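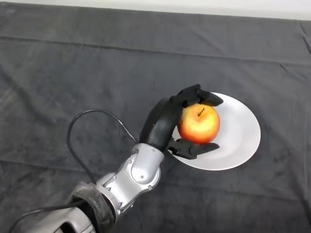 May 16, 2020

I have been eating an apple a day since the end of March, and I mean properly eating it, sitting down, off a plate. Before that I ate apples the way I suspect most people do, standing at the sink or walking to the bus with my bag sliding off my shoulder, and I couldn't have told you afterwards whether it was sweet or sharp or anything else. My mother would have been horrified. She always put fruit on a plate, even a single apple for a single child, and she'd wait until you had sat down before she let go of it.

So the plate has come back. Mine is plain white, from a set my aunt bought in Barnmont when she got married, and over the years the rest of them have gone the way plates go. I did look for something prettier, with a bit of blue round the rim perhaps, but a red and yellow apple is so cheerful on plain white that I gave up looking. The grey cloth is an old one too. I bought it in Potwood for a winter table and thought it far too gloomy when I got it home (I nearly took it back), and now it's the only one I use. Everything looks brighter on it - oranges, eggs, even a rather sad pear.

I don't know the name of the apples. The man at the Jernville farm shop sells them loose out of a crate with no sign on it, and when I asked he told me they were "the mixed ones", which got me no further. They go from yellow to red with every sort of orange on the way, and no two are coloured the same. I like to turn one over before I choose where to start. Yellow side first, usually, and then work round to the red. 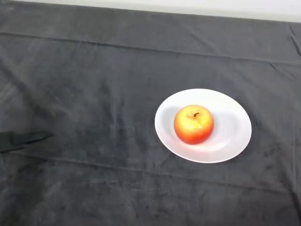 Usman Mughal wrote to me after my last post to say that I should never keep them in the fridge, that a cold apple tastes of hardly anything, and that his family always had theirs in a bowl in the coolest room and brought out one at a time. I've tried it both ways now, Usman, and I'm sorry to say I'm only halfway converted! The ones from the bowl do have more smell to them, and more of that honeyed taste near the core. But I do love the crunch of a cold one, especially after gardening. What I've settled on is keeping the bag in the fridge and taking the next day's apple out the night before, so it has all night to come round.

The other thing I've been asked is whether I peel them. No, never, though I do give them a good rub under the tap and dry them with a tea towel. I cut them only if I'm having cheese. Otherwise it's the whole apple, picked up from the plate and put back down between bites,
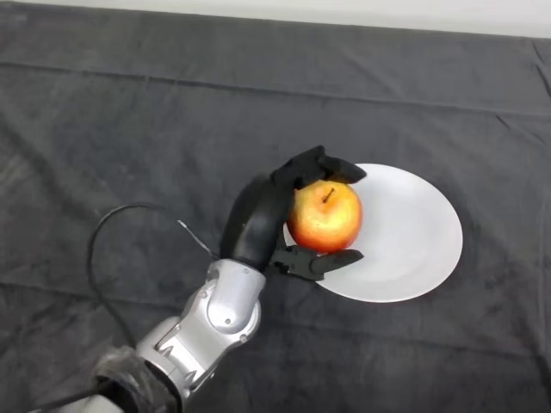 and that putting back down is what I'd forgotten about. It makes the whole business last. I can get through most of a letter, or a page or two of my library book, and the apple is still there waiting. By then it has gone a little brown where I've bitten it, which has never bothered me, although my sister can't bear it and squeezes lemon over everything.

The farm shop says the crate will be finished in a week or so and there won't be any more of that kind until autumn. I've asked them to put 3 bags by for me. One is for my sister, lemon and all, and I shall try the others in the cake I keep promising to write about, the one with the oats on top. I still need to find the right tin.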